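Setting up the humanoid again this month, so a thread on what the job really involves. The Hustano brochure says it's "ready to work out of the box". I have kept the brochure. I read it when I'm down on the floor looking for a dropped screw.

The task could not be plainer. Put fruit in the basket labelled fruits. My share of it is everything that has to be right before the arm moves, and most of that is dull.

First job of the morning is the zero check. Each joint goes to its home position and I compare the reading with the one I wrote down the day before. The Catov software does this too and gives me a green tick. I've had a green tick with the wrist 3 degrees out, so I write the numbers down.
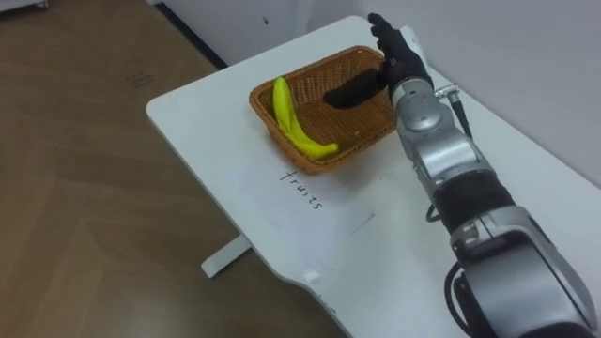 Three degrees sounds like nothing. By the time you get from the shoulder to the fingertip it's enough to catch the rim of a basket, and then you've got a fault on the finger joint and a long conversation with support about whether you "handled the unit correctly".

Support's first answer is always to recalibrate. Full recalibration takes 90 minutes and wipes the offsets you've spent a week getting right. Try reseating the wrist connector first. Power off, unplug, look at the pins, plug it back in until it clicks. That has cleared the fault for me more often than the long routine has.

I'm told the next software release will "self-heal" these faults. I was told the same about the last one. We'll see in September.

Fingers. The maker's figure for the tendon in each finger is a service life I won't repeat, as I've never met anyone who reached it. Our first one went slack at 1,191 grasps. I know the number exactly because the log keeps it, and I sent the log to Hustano with the invoice.

They replied that our use was "outside the typical profile". We were picking up a banana.

Cables next, and this is where I lose patience with anyone selling these things as plug and play.
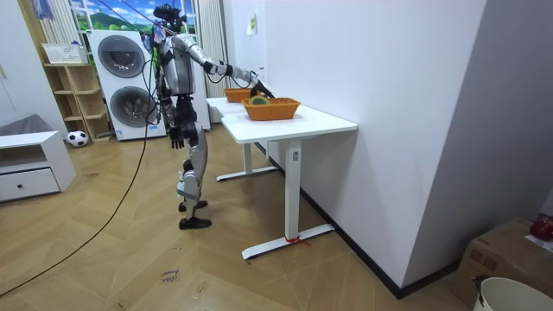

Every lead needs somewhere to go and the manual gives it half a page. The ones from the head and shoulders run up towards the ceiling, fine, they keep clear of the arms. Then you get a long black one lying right across the floor to the robot, and that's the one I'd fix before anything else. Stand on it and you're pulling at a connector. Catch it with a shoe, yours or the robot's, and you can start the zero check again.

Lehtinen make a low cover strip that does the job. It isn't cheap for a bit of shaped rubber, and the sales page calls it a "floor-level cable management solution". Buy one anyway, or use wide tape and replace it when the edges lift.

Tables. If you're using height-adjustable desks, write the height down somewhere that isn't your head. A desk that has crept down a touch looks like an arm fault. I lost nearly 11 hours to that one, spread over a week, and had the elbow cover off before I thought to get the tape measure.

Same with the baskets. Paper label flat on the table, basket behind it, and check both after each reset. If someone nudges a basket while tidying up, the log won't tell you. It'll say the grasp was poor and you'll go off and adjust a perfectly good finger.
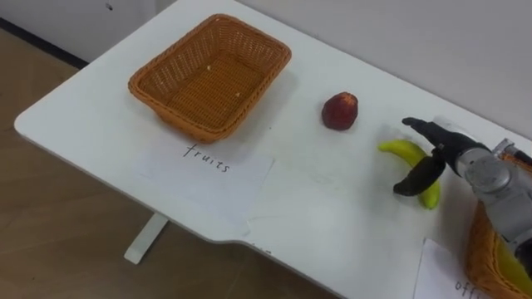 One reply already says I'm being unfair, that Skoltlow have run theirs for a whole season on the standard service plan and never opened a cover, and that people like me cause half the faults by fiddling.

Could be. I'd like to see their log. If you never open a cover you also never find the loose screw, and I have found loose screws. I'd also like to know what "run" means there. Ours would last for ages too if it spent the afternoons switched off.

For those asking what I'd actually put on a daily list: joint readings on paper, wrist connectors, finger slack by hand with the power off, cables, desk height, baskets. Twenty minutes if it's all fine. Let the software do its own check as well, just do yours first so you aren't swayed by the tick.

And order spare tendons before you need them. Ours are still "in transit".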